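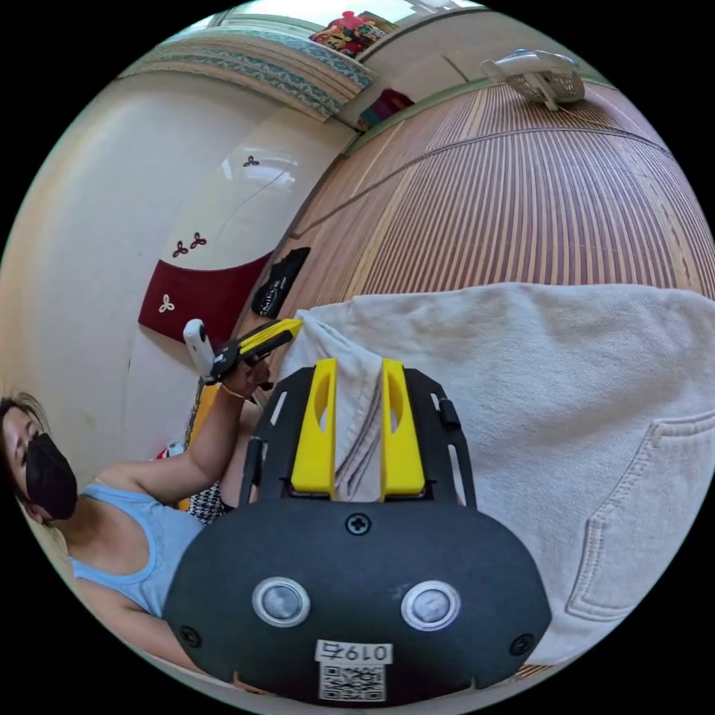
Yard Signs and Campaign Banners: Assembly, Repair and Storage

Updated September 2026 by Sveva Sartori

These notes apply to the two sign types most households put up before a local or state election: corrugated plastic panels on wire stakes, and cloth banners tied to a fence or porch rail. Check your town's rules on size, setback and display dates first. In Rivgate the strip between sidewalk and curb is public right-of-way, and signs placed there are removed.

Wire stakes

Look at the cut end of the panel before you start. The channels (flutes) should run vertically when the sign is upright. If they run sideways, a standard H-stake will not fit and the panel has to be fastened to a wooden post with screws and wide washers.

Lay the panel flat on a bench and feed both prongs in at the same time, a little on each side. Feeding one prong fully and then bending the other to reach its flute will split the wall. Stop when the crossbar touches the bottom edge.

Push the stake into the ground before the panel goes on, with your foot on the lower crossbar. In dry clay, make pilot holes with a long screwdriver or a piece of rebar and a hammer. Call your utility locating service before driving anything deeper than a normal wire stake. Shallow irrigation lines are usually not marked by that service and you will need to find them yourself.

Wind

A panel on one stake turns in gusts and works the hole loose. A second stake alongside the first cures most of it. If the panel lifts off the prongs, run a small cable tie through a flute hole and around the crossbar on each side. Trim the tails flush with side cutters; scissors leave a sharp point.

Set the sign edge-on to the prevailing wind where the view from the road allows.

Split flutes and creased corners

Wipe the area with rubbing alcohol and let it dry. Cover the split on the back with clear outdoor repair tape, extending 2 inches past the damage in each direction. Packing tape yellows and lets go after a few weeks of sun.

A creased corner can be flattened under a board and a paint can overnight. Do not use a heat gun. The panel warps well before the crease relaxes.

Cloth banners

Cotton banners shrink, so wash and dry the cloth before measuring. Fold a double hem on all four sides and press it before sewing. For tie points, sew a square of scrap canvas inside the hem at each corner, then set the grommet through all the layers. On anything longer than 60 inches, add a grommet at the center of the top and bottom hems.

Apply lettering with fabric paint and a stencil brush held upright, using very little paint. Two thin coats have cleaner edges than one thick one. Heat-set according to the paint label.

Tie banners with elastic cord at the bottom and plain cord at the top. The elastic lets the lower edge move in wind and takes the load off the stitching.

Removal

Pull the stake straight up by the upper crossbar, after taking the panel off. Rocking it side to side bends the legs. Walk the area with a magnet before mowing if any ties, screws or washers were used.

Storage

Rinse panels with a hose and a drop of dish soap, stand them on edge to drain, and store them flat. Panels put away with water in the flutes grow algae. Keep them off an attic floor, where summer heat will curve the stack. Mine were stored over July in a garage and stayed flat.

Bundle stakes in opposite directions and tie at both ends. Roll banners around a cardboard tube with the lettering facing out.

Panels without a date can be turned over and painted for yard sales. Curbside recycling programs often refuse corrugated plastic, so ask the campaign office if it collects them.

Thanks to Yến Ninh for the correction on grommet placement.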